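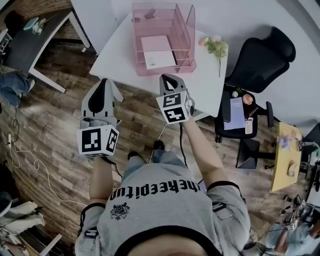
Karaca wrote under my April post that hand-held grippers are far too fiddly for a student club, and that we'd be sick of the cables by the second week. Well, we've had the Draster pair for 6 weeks now and I'm still terribly fond of them! The pads grip paper and thin card nicely, the marker cubes stay put, and our desk-tidying project has come on no end. The cables do get underfoot, I'll give Karaca that (a longer lead would be lovely). At 80 pounds second-hand from Stotska, I'd happily buy another pair.

10 May 2023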